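Nisover Releases Version 2 of Binport Calendar Correlation Register

Revised register covers 2479 dated inscriptions and lists all conversion constants used

PREKUDTHORPE, June 5, 2022

Nisover, the publisher of reference data for historical chronology, has released version 2 of Binport, its register of dated Mesoamerican inscriptions and their equivalents in the Julian and Gregorian calendars. The register now holds 2479 entries. Each entry records the date as carved or painted, the reading adopted, the correlation constant applied and the resulting day in both European calendars.

The first version gave a single converted date for each inscription. Readers working with a different correlation had to recalculate every entry by hand. Version 2 stores the Long Count position as a day number and applies the constant at the point of display, so that a change of constant carries through the whole register without altering the underlying reading.

"The old layout mixed the evidence with the conversion," said Sarahí Quintero, editor of the register. "A reader could not always tell which part of an entry came from the stone and which part came from us. The two are now held in separate fields."

Calendar Round dates, which combine the 260-day count with the 365-day year and recur every 52 years, are handled separately. Where an inscription gives only a Calendar Round date, the register lists every possible placement within the period assigned to the monument and does not select one. In the previous version, 47 of these entries had been given a single placement on stylistic grounds. All of them have been reopened and the earlier placement moved to the notes.

Central Mexican year-bearer dates have also been revised. The register now states which day is taken as naming the year and whether the source is pre-conquest or colonial. Entries drawn from colonial manuscripts carry a flag where the scribe's own European date disagrees with the computed one.
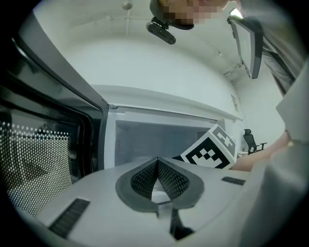
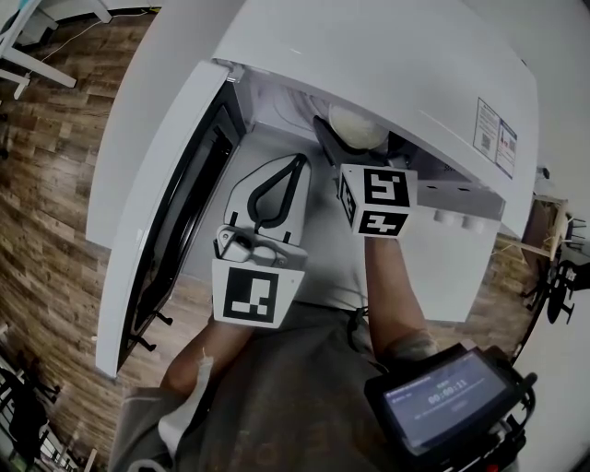

Microwave oven and refrigerator, both with doors open.

Checking of the revised readings was completed in February by Pádraig Sheehan and Xiaoyan Xiong, working independently from the same drawings and photographs. Disagreements were referred to Kedir Negussie, who recorded a decision and the grounds for it in each case. Damaged coefficients are shown with the full range of values the surviving strokes allow.

"A bar with one dot visible and a break beside it can be read as six, seven, eight or nine, depending on the spacing," Negussie said. "We print the range."

The register is supplied as plain text tables with a printed guide of 8 chapters. The guide was edited by Floor Martens and is distributed by Bakker. It sets out the field definitions, the arithmetic for each conversion and the abbreviations used for museum and site numbers. Entry numbers from version 1 have been kept, and withdrawn numbers will not be reassigned.

Existing subscribers will receive the new tables at no charge. Libraries holding the first printed guide may order the revised chapters separately. Corrections should be sent to the editor in writing, quoting the entry number and the published drawing or photograph relied on.

Media contact:
Floor Martens
Nisover, Prekudthorpe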